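How to Get Back Into Five-a-Side Soccer After a Long Break

If you've been off the field for months because of illness, surgery or plain old life, I have great news: five-a-side is one of the best ways back in. The games are short, the space is small, and you get way more touches on the ball than you ever did standing out on the wing in the rain!

I came back to the Sadmont evening league after a whole winter out, and I made pretty much every mistake you can make.

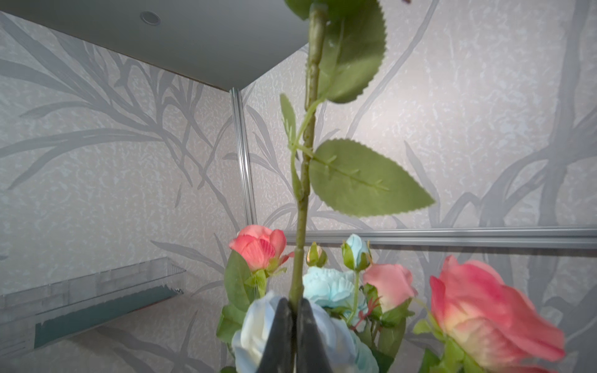
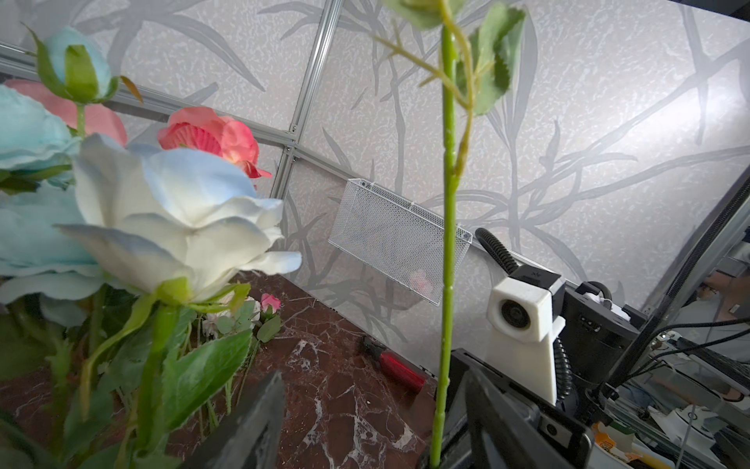
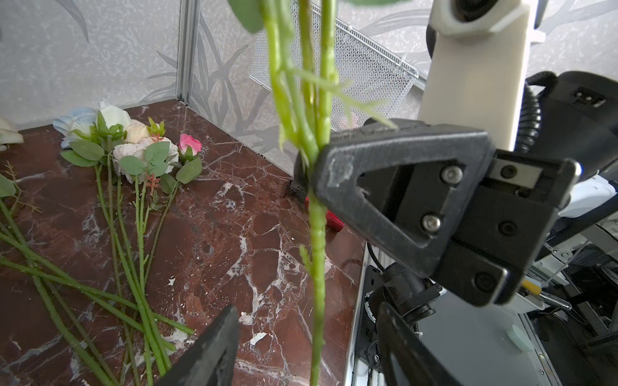 So let's do it properly this time. You'll need a ball, flat shoes with decent grip, shin guards and a bit of patience. If a doctor or physical therapist has been looking after you, get their okay before you start, and tell them it's soccer you mean. "Light exercise" is a very different thing from chasing a 19-year-old down the side wall.

Step 1: Walk, then jog

Start with brisk walks until you can do one and feel fine the next morning. Then mix in jogging – one minute on, two minutes off, for 20 minutes or so. I used the 400-meter track behind the Sadmont field and jogged the straights and walked the bends. I loved it, and I'm someone who normally hates running without a ball.

Step 2: Make friends with the ball again

Find a wall. Pass against it with your right foot, then your left, and stay close enough that you don't have to chase anything. After a few minutes try taking the ball on the turn. Your first touch will be terrible. Mine was bouncing off my shin! It comes back faster than you'd think, and wall work is gentle enough to do most days.

Step 3: Add turns and stops

Five-a-side is all stopping and starting, and that's what gets people's knees and calves. Set out 7 cones in a zigzag (old socks are fine) and go through them at half speed, first without the ball and then with it. Only speed up when the slow version feels easy. Leave 72 hours between these sessions to begin with. If something hurts sharply, stop for the day.

Step 4: Play a friendly kickabout

Before you sign up for a league, ask around for a casual game. Our Wan Park group plays at lunchtime and lets people sub in and out whenever they want, so you can do five minutes, sit down, drink some water and go again. Tell everyone you're coming back. Most people will give you that extra yard of space, at least until you nutmeg somebody.

Offer to start in goal, too – it's a fun way to get used to the pace, and you'll be shouting at everyone within minutes.

Step 5: Your first league night

Get there early and warm up for real: easy jogging, leg swings, a few short sprints building up to 85 percent. Play short shifts. On my first night with Idura Rovers I refused to come off, and I could hardly get down the stairs the next day. Swap every few minutes even if you feel amazing.

Eat something afterward, keep the next day easy, and book your spot for the following game before the group chat fills it up.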